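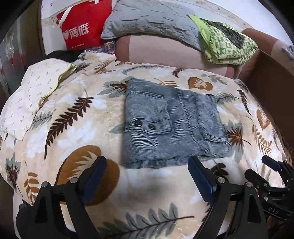

Washed denim, folded, on a leaf-print blanket.

Stotar Denim Wash, 5 liter canister
Item no. 189
Maker: Wimow

Stotar is a liquid detergent for jeans, denim jackets and other heavy cotton. It contains no bleach and no optical brightener, so the blue of the fabric stays longer as it was when you bought it. The smell is light and goes away after drying.

How to use
Turn the garment inside out and close all buttons and zippers. Fill the drum only to the half -- heavy cotton needs space to move. Wash at 30 degrees with a slow spin. For one load of 8 pairs in a large machine, use two caps. For a small machine one cap is enough.

New dark denim should be washed alone the first two times. The color which leaves the fabric can stain light clothes, and we cannot take back such clothes as a complaint.

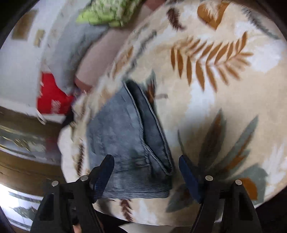 Drying is better on a line, in shade. If you must use the dryer, choose the low program and take the jeans out while the waistband is still a little damp. Pull the side seams straight by hand and fold along them.

Do not use Stotar for wool, silk or waxed denim. Keep the canister closed and away from children, and do not store it below 5 degrees, otherwise the liquid becomes thick. If this happens, put it in a warm room overnight and shake it.

Delivery
Orders are sent from our store in Grerkutwood. The pump is sold separately and fits also the old canister with the blue cap. Since February the measuring cap is included.

Questions about large orders for laundries: please write to Cyril Penrose, sales desk.

Page updated April 6, 2021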